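NOTA DE PRENSA

Skakanari enseña a un robot a barrer migas y, por ahora, le pone las migas

El conjunto de demostraciones simuladas Nulus llega a los 1296 ejemplos, todos teleoperados por personas con bastante paciencia

3 de noviembre de 2019

Skakanari, empresa dedicada al aprendizaje de manipulación robótica, presenta Nulus, una colección de demostraciones en simulador para que un brazo con pinza aprenda a juntar partículas pequeñas sobre una superficie plana. Es una tarea que cualquier niño domina y que casi todos evitan. El brazo, por suerte, todavía no ha aprendido a escaquearse.

La colección reúne 1296 demostraciones grabadas desde septiembre. En cada una, un operador guía la pinza con un mando hasta que considera que los montones merecen ese nombre. El criterio de «merecer ese nombre» ocupó dos reuniones y un documento que el equipo prefiere no adjuntar.

«Empezamos con cubos, como todo el mundo. Los cubos se portan bien: se cogen, se sueltan y se quedan donde los dejas», explica Solomiia Stetsiuk, directora del proyecto. «Con las migas, cada vez que arreglas un lado desordenas el otro. Para un sistema que aprende de ejemplos eso vale oro. Para quien graba los ejemplos, algo menos».

Cómo se graba

Seis operadores se turnan en sesiones de 80 minutos. Cada demostración guarda las imágenes simuladas, las posiciones de las articulaciones y la apertura de la pinza. También se conservan los intentos fallidos, etiquetados como tales, ya que el modelo necesita saber qué aspecto tiene un desastre. De esos no ha faltado suministro.

El punto de partida cambia en cada episodio: el simulador reparte las partículas de otra manera y modifica el fondo. Maksym Zhuravel, responsable del entorno virtual, defiende los fondos con césped frente a quienes le preguntan qué hace un robot limpiando en un prado. «Si el sistema solo sabe trabajar delante de una pared blanca, lo que ha aprendido es la pared», responde.

Las demostraciones pasan después por la revisión de Grímur Eskildsen, que descarta las que contienen pausas largas. Según sus notas, la mayoría de las pausas coincide con la hora del café. 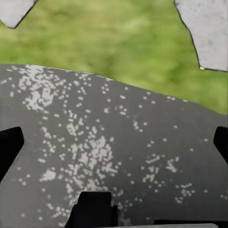
Disponibilidad

Nulus se entregará primero a Zakharchenko, socio del proyecto, que lo usará para entrenar su controlador Sarkura. Los demás laboratorios interesados podrán solicitar acceso por escrito indicando el uso previsto. No se exige experiencia previa con escobas.

La siguiente fase trasladará la tarea a una mesa de verdad, con partículas de verdad. Matvii Sydorenko, encargado del montaje, ya ha pedido un aspirador.

Sobre Skakanari

Skakanari desarrolla herramientas de teleoperación y recogida de datos para robots manipuladores. Trabaja con simulación y con equipos físicos, y procura no confundirlos en las facturas.

Contacto de prensa

Svyatoslav Hladun, comunicación de Skakanari. Se atienden entrevistas en español y en inglés, así como peticiones de imágenes en alta resolución.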